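Neema Kirui
9 May 2023

Two-arm build at the Moltham shed, where it's up to. Short thread.

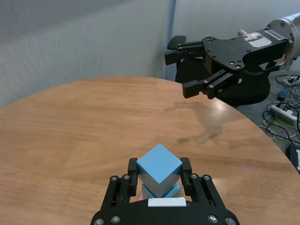
Do both arms need to run off the same computer?

They can run off two, but then you have to keep the clocks matched, and ours drifted 66 milliseconds apart in an afternoon. We went back to one machine with two USB adapters.

2/ Grippers are plain two-finger parallel ones. I set the closing force too high in April and the pads left marks on a foam block. It's now capped in software and the cap sits in the config file, so Seema can change it without digging through my code.

3/ The job for now is a blue cube. Pick it up, turn it, put it down again. Later one arm passes it to the other. Passing is harder than I expected — for a moment both grippers are holding the same thing, and any error between the two arms ends up as a sideways shove.

4/ The round table is staying. A square one would be easier to measure from, but this one was free and it's heavy enough not to walk when an arm stops suddenly. I measure everything from the base of the left arm and ignore the table edge.

5/ Glare off the varnish is a nuisance for the wrist camera. I've tried lower exposure, which helped a bit. A matte cloth is next, taped down at the corners.

6/ Cables. Yes, I know. They're on the floor behind the table and they'll go into a tray once I stop swapping power supplies. If you're building one of these, buy longer leads than you think you need. Mine were 900 mm and I've replaced every one.

7/ Spending since April is $700, not counting the arms. Most of that went on mounting plates, adapters and a second power supply after I cooked the first one. My fault, wrong polarity.

8/ Seema Bansal wrote the calibration routine. It moves each arm through 29 poses and works out where the camera sits on the wrist. Run it again any time you take the gripper off, even if you're sure it went back on the same way.

9/ Bolt note for anyone copying the plate: thread locker on all of them, the light stuff. Two of mine backed out in the first week.

10/ Handover code goes up once it stops dropping things. Plate drawings are already in the Nenska folder, metric only.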